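4. Preparar a bancada e posicionar a base de barras

Esta é a parte da montagem de que mais gostamos! Com a bancada limpa e a base bem assente, o resto do trabalho corre quase sozinho. Reserve 20 minutos e leia a secção até ao fim antes de começar.

4.1 Antes de colocar a base

1. Retire tudo o que estiver sobre o tampo e passe um pano de microfibra húmido, bem torcido. As marcas ténues de arrasto podem ficar, são só superficiais.

2. Seque com um segundo pano. Um tampo mate disfarça muito bem a humidade, por isso passe também a mão.

3. Procure fiapos e grãos soltos com a luz a entrar de lado (uma lanterna pequena faz maravilhas) e apanhe-os com fita adesiva.

4. Verifique se o tampo está nivelado nos dois sentidos. Se a bolha fugir, acerte os pés da bancada Kidier antes de continuar.

Nota: não use ceras nem sprays de brilho. A base Quintero precisa de atrito para ficar no sítio.

4.2 Colocar a base

5. Pegue na base pelas paredes laterais, nunca pelas barras, e pouse-a no canto de trabalho. Pode ficar na diagonal em relação ao tampo - muita gente prefere assim, e o braço agradece ao fim de uma hora!

6. Encoste a caixa transparente com divisórias ao lado esquerdo da base. As peças pequenas ficam logo à mão.

7. Deixe o resto do tampo livre. Vai precisar desse espaço no capítulo 5.

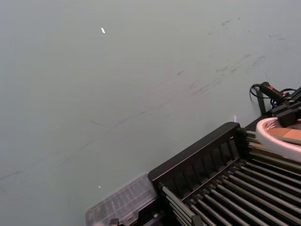 Fig. 7 - Base preta com as barras paralelas e caixa transparente encostada; em cima à esquerda, tampo livre.

8. Pressione a base com as duas mãos, uma em cada extremidade. Se oscilar, levante-a e limpe a zona de apoio outra vez.

9. Passe os dedos devagar pelas barras, de uma ponta à outra. Se sentir um ressalto, consulte a tabela de ajustes no capítulo 7.

Atenção: não ultrapasse 3 kg de carga sobre as barras durante a montagem. Mantenha os dedos afastados dos intervalos entre elas sempre que houver peso em cima.

4.3 Organizar a caixa

10. Comece pelas divisórias da frente, com as anilhas e os clipes que usa mais vezes. O conjunto Lesasex traz 60 clipes e 200 anilhas, e é uma maravilha vê-los finalmente separados!

11. Feche a tampa antes de deslocar a caixa, mesmo que seja só um palmo.

Sugestão da Leidy Giraldo, da equipa de montagem: cole uma etiqueta pequena na lateral de cada fila. As etiquetas Gotdale saem sem deixar cola, e pode mudar de ideias as vezes que quiser.

Com a caixa arrumada, passe ao capítulo 5, Primeira passagem de material.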